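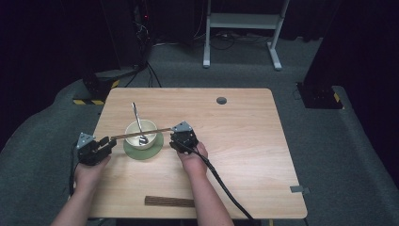
I sat through a mentalist's lunchtime slot at Gratgate last week, booked to teach us all "resilience". He guessed a card, bent a fork and told us that doubt is a choice. Seats were £30 each. I doubted away.

The fork was good, mind you. I just can't see what it had to do with resilience.
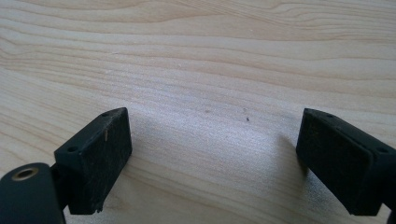

Posted by Tealeaf, January 30, 2026

His firm, Prokorex, says 778 people have "changed their thinking" after one show. Changed it to what? And who asked them -- the same chap holding the cards? I'd happily pay for 2 hours of plain tricks. Leave the sermon at home and I'll clap.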